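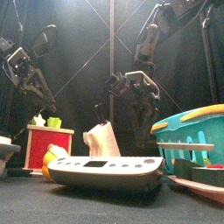
Wie bekommt man alten Klebstoff von unbehandeltem Holz?

Ich sortiere gerade die Spielsachen, die sich bei uns in 10 Jahren angesammelt haben, und will einen Teil davon an die Kita in der Nachbarschaft weitergeben. Plastik ist kein Problem, das kommt in lauwarmes Wasser mit Spülmittel. Schwieriger sind die Holzsachen mit teils lackierten, teils rohen Flächen. Ein Beispiel ist der rote Holzkasten links auf dem Tisch: vorne rot, die Kanten und die Oberseite hell. Bei mehreren Teilen dieser Art klebten auf dem hellen Holz jahrelang Namensschilder, und nach dem Abziehen bleibt eine graue, klebrige Schicht zurück. Mit dem Fingernagel wird es nur schlimmer. Nagellackentferner habe ich an einem Bauklotz probiert, der Kleber ging ab, die Farbe daneben leider auch. Was nehmt ihr? Es sollte nichts sein, was später ein Kleinkind nicht in den Mund nehmen darf.
Embla Magnusson

Vasiliki Alexiou
Nagellackentferner würde ich weglassen, egal ob mit oder ohne Aceton. Ich gehe so vor:
Zuerst den Föhn auf mittlerer Stufe eine halbe Minute auf die Stelle halten, Abstand eine Handbreit. Dann mit einer alten Plastikkarte flach in Faserrichtung schieben. Kein Metallspachtel, der macht Rillen in weiches Holz. Das meiste geht so schon runter. Den Rest mit einem weißen Radiergummi abrubbeln, die Krümel nehmen den Kleber mit.
Wenn dann noch ein Schatten bleibt, ist das meistens Schmutz, der in die Poren gezogen ist. Den bekommt man nur durch Schleifen weg. 180er Papier, danach 240er, immer mit der Faser. Die Lackkante vorher mit Malerkrepp abkleben. Den Staub mit einem leicht feuchten Tuch abnehmen und das Teil über Nacht stehen lassen.
Nicht in Wasser legen, vor allem keine geleimten Kästen. Mir ist dabei einmal eine Eckverbindung aufgegangen.

Declan Ó Néill
Speiseöl. Draufmachen, warten, abwischen. Hat bei mir an den Marmeladengläsern super funktioniert.

Oda Lunde
Das mit dem Öl bitte nur auf Glas oder Lack. In rohes Holz zieht es ein und gibt einen dunklen Fleck, der größer ist als der Aufkleber vorher. Ich habe das an einem Puppenbett aus Kiefer hinter mir und musste am Ende die ganze Seite abschleifen.
Zum Vorgehen von Vasiliki noch zwei Ergänzungen. Bei Sperrholz vorsichtig schleifen, die oberste Schicht ist dünn und schnell durch. Und wenn du die hellen Flächen hinterher schützen willst, nimm ein Öl oder Wachs, auf dem DIN EN 71-3 steht. Dünn auftragen, Überschuss nach einer Viertelstunde abwischen und so lange aushärten lassen, wie es auf der Dose steht. Ölgetränkte Lappen zum Trocknen flach im Freien ausbreiten, sie können sich sonst selbst entzünden.
Frag auch in der Kita nach, bevor du dir die ganze Arbeit machst. Unsere nimmt gebrauchtes Holzspielzeug nur an, wenn der Lack nirgends abblättert.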